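5/8/21. So the Jamen Street library is finally getting its Saturday hours back, and I may have done a little dance in my kitchen when I read it! The town posted the new schedule this morning. Doors open at 10, and the children's room is included this time (it got left out in March, and boy did people notice).

The petition had 1,352 signatures by the end, mine among them, and I'm told the Baluyot neighborhood group collected most of those outside the Wellov market. The extra hours will cost the town roughly 60 dollars a week more than it pays now, so I still don't get what took so long. 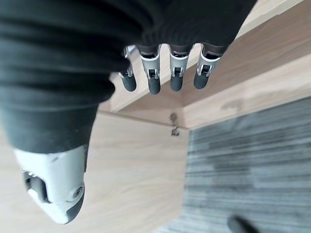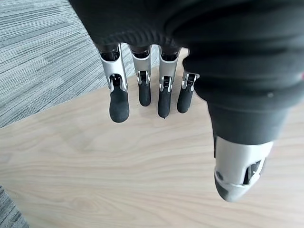 Over on the neighborhood page Hodico is less thrilled than I am and wrote that Saturdays are nice, but what working parents need is a second late evening, and that closing at 6 all week "might as well be noon" for anyone on the bus. Fair point! The schedule does keep one late night, with the desk open until 8, but it's only on trial for 18 weeks.

If you have holds waiting, they'll be kept 2 extra days while the staff gets used to the change. Book drop stays where it is, by the side door. I'll be there the first Saturday with a very overdue cookbook.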